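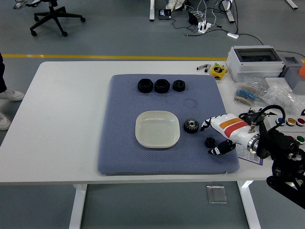

24 July 2023, bench 2

Sorting chore again, gears and nuts onto the plate. Dean set the session up, I kept the notes. Arm settings are the ones Nelli saved in April, nothing changed except the grip force limit, which Lauri lowered after the thumb motor complained.

The question from Stedilach is still whether a hand like this can take over the end-of-shift tidying: loose parts off the bench, into a tray, tray to the shelf. They don't care how it looks. They care whether somebody has to stand next to it.

Large gear: fine as long as the fingers come in low and from the side. The center hole helps if a fingertip catches it, but I wouldn't plan on that. Small gear: slow. The hand tends to push it along the mat before it closes on it. The diamond weave gives some friction and I suspect we'd do worse on bare tabletop. Try that before we tell anyone it works.

Nuts: not attempted today. Leena wants them picked in order, left to right, and I'd like the smaller one first so we know early if it's a problem.

Time limit is 200 seconds per run. Best complete run with both gears was 189, and Joni cleared the same parts by hand while still talking on the phone. So no, not yet, for this chore. For a night shift with no one waiting on it, maybe — 189 seconds is nothing at three in the morning.

Same answer I'd give for kitchens. Putting away a plate that's already in the right place is doable. Picking up whatever got left around it is the hard part.

To do:
- rerun small gear with the old force limit, 5 tries
- bare tabletop, same parts
- ask Hämäläinen about softer fingertip covers
- tidy the cables on the floor by the power strip (Dean)
- bag the resistors with the rest of the Pranura parts

Nelli has the bench from tomorrow. Leave the mat where it is, please — the pick positions are taught to it.

This site uses cookies to remember your settings. Accept all | Manage preferences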